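Stop filming people's mums and calling it kindness

September 2024
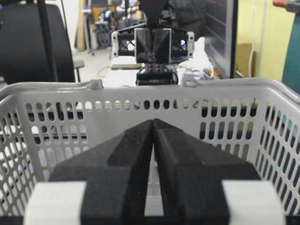 Is it ever all right to surprise somebody on camera? It can be, if they know you well, they can tell you to bin the footage afterwards, and there isn't a logo waiting at the end of it.

Which rules out nearly everything I've been sent this year.

You know the sort. Soft piano. An older woman in a cardigan who thinks she's come to talk about her garden or her first job. Door opens, family come in, or a big cheque, or a choir. Face crumples. Slow zoom. Then the name of a building society. Three million hearts underneath, everyone in floods at their desks, and on to the next one.

I've cried at them. Saying that up front because someone will write in. I cried at the Skallumer one in March, the one with the dads and the letters, and I was cross before I'd finished wiping my face. Crying isn't proof that a thing is good. Onions.

What gets me is the lie at the start. There's always one. We told them it was a survey. We told them it was a history project. The caption says this quite proudly, like it's part of the treat. So you've got a person of eighty odd who has been misled by a stranger with a clipboard, and we spend every other week of the year telling people of eighty odd not to trust strangers with clipboards. My own mother had two of those at her door in one summer, one selling driveways. She was polite to both of them. She'd be polite to a film crew too. She'd sign whatever they put down in front of her, and she wouldn't want to make a fuss, and that would be called consent.

I did a bit of this work myself, years back. Small agency in Utdale, gone now. We made one for a client who sold conservatories. I wasn't the one holding the camera, I did the ringing round beforehand, finding people who'd be "warm". That was the word on the sheet. Warm meant likely to cry. I had a list of some 50 names and I went down it asking about husbands who had died. Pleasant voice on. Nobody at the other end knew what I was listening for. I've thought about those calls a good deal more than I've thought about the film, which ran for a fortnight and shifted, as far as I could tell, not many conservatories.

The people were lovely by the way. Several sent cards.

Now the case for. I'll be fair about it. A friend who still works in that line says the families are always pleased, the homes are pleased, the residents talk about it for weeks and get a decent lunch. She says a nice afternoon is a nice afternoon whoever paid. And there's something in that. Plenty of days in a care home have not much in them. If a firm wants to turn up in Ovwood with flowers and a string quartet I'm not going to stand in the doorway.

But then do it. Do it and leave the camera in the van. See how many firms still want to come.

I put this to her and she laughed and said well the budget comes out of marketing. Right. Yes. So the afternoon is a cost and the face is the thing being bought, and the woman whose face it is gets lunch. If an actress did that same cry they'd pay her for the day and again when it went out abroad.

There's the other matter too, of what happens when it goes wrong. You never see those. The one where she's confused and doesn't recognise who's come through the door. The one where she's angry. The son who walks in after eleven years and it isn't, in fact, a lovely surprise. We had one of ours walk straight out to the bus stop. Didn't make the cut obviously. I don't know who rang her after, I don't think it was us.

And even the good ones. Once it's up, it's up. Her neighbours have seen it, her dentist has seen it, a lad in another country has put a joke over it. She'll be the crying lady at the chemist for as long as she lives there. She might enjoy that! Some would. My aunt would of loved it, she'd have had it on a loop in the front room. My mum would have stopped going to the chemist. You can't tell by looking which one you've got, and a secret means you can't ask.

So what would I have them do. Not much, it's not complicated. Ask first. Spoil the surprise a bit, tell her there's a camera and somebody she'll be glad to see. Show her the finished thing in her own chair with no one from the firm in the room, and give her 20 days to say no. Pay her. Proper money, into her bank, not a hamper. If that kills the magic then the magic was the bit where she didn't know, and I don't think we should be selling that.

The trade body types will say there's guidance already. I've read it. It's two pages and one of them is about music rights.

There was a small thing at the Bhat café last winter, before it changed hands. They shut for a morning and put on breakfast for anyone who'd lost someone that year. Word of mouth, handwritten note in the window. I went. Bacon a bit burnt, radio on too loud, a man I'd never met told me about his wife's terrible driving for most of an hour and we both got quite silly about it. No photos that I know of. I couldn't tell you how many people it reached. The room was full and they ran out of eggs.

I think about that breakfast when the piano starts up on my phone. I've begun turning them off before the door opens. Try it, it's hard, the thumb really doesnt want to. My friend says I'm no fun any more and has sent me another one this morning, bus driver, twins, brass band. Haven't opened it yet.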